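Vumness, copias de seguridad para Linux sin complicaciones

Descargar Vumness gratis
Licencia: libre
Sistema: Linux
Idiomas: español, portugués, inglés, finés

Todos hemos dicho alguna vez eso de «mañana hago la copia» y todos sabemos cómo suele acabar la historia, con un disco que hace un ruidito raro y una tarde entera buscando las fotos del verano en tres memorias USB distintas. Vumness es un programa de copias de seguridad para Linux pensado para quienes quieren tener sus documentos a salvo y no les apetece aprenderse de memoria media docena de órdenes de terminal (aunque, si es usted de los que disfrutan con la terminal, también encontrará la suya, y muy completa).

Al abrirlo por primera vez, un asistente le pregunta qué carpetas quiere guardar, dónde quiere guardarlas y cada cuánto tiempo. Puede elegir un disco externo, otro ordenador de la casa o un servidor remoto por SSH. A partir de ahí el programa trabaja en segundo plano, y la primera copia es la única que se hace larga, porque las siguientes solo recogen lo que haya cambiado. ¡Aproveche para prepararse un café con calma!
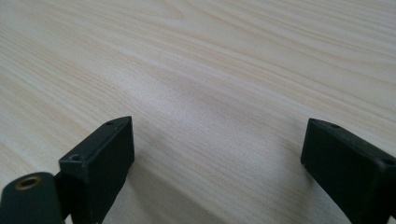
Las versiones anteriores de cada archivo se conservan durante 30 días, un plazo que se puede alargar hasta 300 en las preferencias si dispone de espacio suficiente. Para recuperar un documento basta con abrir el calendario, pulsar en el día que interese y arrastrar el archivo a la carpeta que prefiera. El original no se toca hasta que usted lo confirme, un detalle que agradecerá cualquiera que haya machacado alguna vez un trabajo bueno con uno viejo.

Las copias pueden ir cifradas con contraseña. Le rogamos, de verdad, que la apunte en un lugar seguro: si la pierde, nosotros tampoco podemos abrirlas.

Novedades de la versión 77

Ilari Rissanen ha reescrito el módulo de restauración, que ahora permite buscar por nombre dentro de todas las copias a la vez. Maiara Peixoto se ha ocupado del nuevo panel de espacio en disco, mucho más claro que el anterior, y de paso ha corregido aquel aviso que salía dos veces al desconectar la unidad. También se pueden importar las tareas creadas con Nomwood, incluidas las exclusiones.

Requisitos

Una distribución de 64 bits con systemd
153 MB libres para la instalación
Disco externo o acceso SSH para el destino de las copias

El manual en español, escrito por Ismael Guerra, se instala junto con el programa y se abre con F1. Si algo se le resiste, escríbanos al foro de usuarios; los viernes por la tarde solemos contestar bastante deprisa.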